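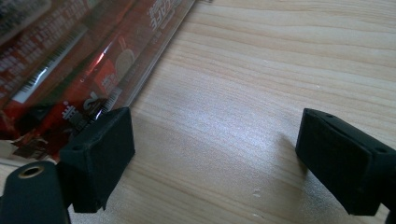

Kutby hand gripper on the bench, fingers open, with the red CAFE pack.

1/ I've had the Kutby hand-held gripper kit for two weeks and have used it most working days. Several of you asked if it's worth buying for teaching pick-and-place tasks. Thread with notes as I go through them.

2/ Price first. I paid $2442 for the kit with the camera mount, before shipping. That gets you the gripper, the mount, one spare set of finger pads, a calibration board and a license for their recording software. The camera is extra. The arm-side gripper is extra too, and the product page could say that a lot more clearly.

3/ Build. Matte black plastic for most of what you see, and brass-colored rings set into the arms. The pads are plain blocks with small round holes on top. The plastic has held up, though it picks up scuffs quickly. If you care about looks, you'll be annoyed inside a day. I don't.

4/ Weight is over 19 ounces with my camera on it. Fine for short sessions. By late afternoon my wrist knows about it. Most of that weight sits forward of the hand, so you end up holding the nose up with your thumb. A small counterweight at the back of the grip would fix it and I may print one.

5/ Opening is listed at 84 mm between the pads. I checked with calipers and got the same number. Coffee packs, small boxes and mugs by the handle are all in range. A cereal box has to be picked up by its narrow side.

6/ Shiny packaging is the thing to test before you commit to any camera setup. Clear plastic over a printed pack throws glare, and you get doubled outlines of the printing underneath. To a person it's still obviously a red pack. My tracking was fine with it, but the object detector I use was less sure of itself. That's on my detector and my lights, not on Kutby.

7/ Part of that I could fix. I turned exposure down one step and moved the lamp so it wasn't pointing straight at the table. Pale wood still washes out a little in the middle. Their setup guide says to use a surface with visible texture, and wood grain has been good enough for me. A plain white desk was not.

8/ Setup took me one evening. Mount the camera, run the calibration, squeeze the trigger fully open and fully closed when the software asks. The printed guide skips the part where you have to name the device before calibrating. If you don't, it saves the calibration under a blank name and loads nothing next time. The online version of the guide has this step.

9/ Trigger feel. Smooth, light spring, no click at either end. I would like it a bit stiffer. With soft items I tend to close too far, and the recorded demos then teach a grip that's harder than it needs to be. There's a tension screw under the handle that helps some. It backs itself out after a while, so put a dab of thread locker on it.
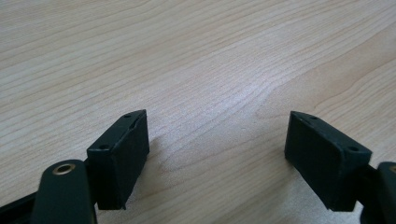 10/ Finger pads. They're wide and flat, which makes for easy grabs on boxes and packs. Anything thin and lying flat on the table is a different story. You have to slide it to an edge first or tip it up with one finger. Kutby sells a narrow-tip set separately and I think that set should be in the box.

11/ The camera sees the fingers the whole time, including when they're wide open, and I'd call that the best design choice in the kit. You never have to guess how far apart they are when you look through your recordings later. Camera angle stayed put too. I checked it against the board each morning and never had to redo it.

12/ Software is okay. Start and stop from the button on the grip, a beep for each, files land in a dated folder. Export to the common formats works. The preview window is slow on my laptop and there's no way to tag a bad take while your hands are busy. I say "scrap" out loud and clean up afterward from the audio track.

13/ A few people wanted a comparison with the Girnier, so quickly: the Girnier is lighter and nicer to hold. Its fingers are rounded and slip more on plastic wrap. It also needs its own charger. If you have small hands or long sessions, try the Girnier first. For packaged goods I'd take the Kutby.

14/ I haven't used the Skuren so I can't tell you anything about it. Please stop asking :) If somebody lends me one I'll do the same tasks with it.

15/ Parts and support. I ordered extra pads through Saludo, who carry Kutby parts in the US. They came fast and packed well. I also wrote to Kutby support about the blank-name problem and got a useful reply the next morning, with a link to the newer guide. No complaints there.

16/ What I'd change: weight further back, stiffer trigger, narrow tips included, a second button for tagging takes. None of those would stop me from buying it again at this price. If the price goes up I'd think harder.

17/ Who I'd point elsewhere: anyone who only needs a handful of demos. Drive your arm by hand or borrow a setup. The kit makes sense once you're recording day after day, in different rooms, and don't want to haul an arm along.

18/ Reply to a question from below - yes, it works left-handed. The grip is symmetrical and the button sits on the centerline. The cable comes out on the right, though, so run it over the top of your wrist or it will drag on the table.

19/ Another one - no, I didn't get the kit for free and I have no code to share. Next up I'm doing drawers and cabinet handles with the same pads. Will add to this thread in July once I've had the narrow tips for a while.

We use cookies to keep you signed in and to remember your display settings. Accept all | Manage choices

More from this author
Caliper check: are gripper opening specs accurate?
Lamp placement for tabletop recording
Girnier first week notes
Thread locker, which one and how much
Ordering from Saludo: shipping and returns

Contact | Terms | Privacy | © All posts belong to their author | Back to top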